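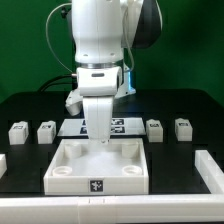 White arm over the black tabletop, green backdrop

Forum > Home & Garage > Paint and Finishes

tillyb_61
Evening all! I'm finally repainting the hobby room, and I can't settle on a white. Futmont has a soft one I love on the chip, but next to the trim it goes yellow -- like old piano keys. Do I repaint the trim too, or pick a colder white and live with it?

garagegus
Repaint the trim, friend. I fought that same fight all through June and wish I'd given in sooner. One can of Lozano satin did all of mine, with enough left over for the closet door.

marshmallow_dee
I have to disagree with Gus, much as I enjoy his posts. Trim is miserable work (my knees still remember it), and a cooler wall color is so much easier. Try a sample board first and look at it at 7 in the morning and again after supper.

garagegus
Sample boards never matched my walls, Dee. Sand with 200 grit and it goes quick!

tillyb_61
You're both so kind. Leaning toward Dee's board -- will buy a sample pot tomorrow.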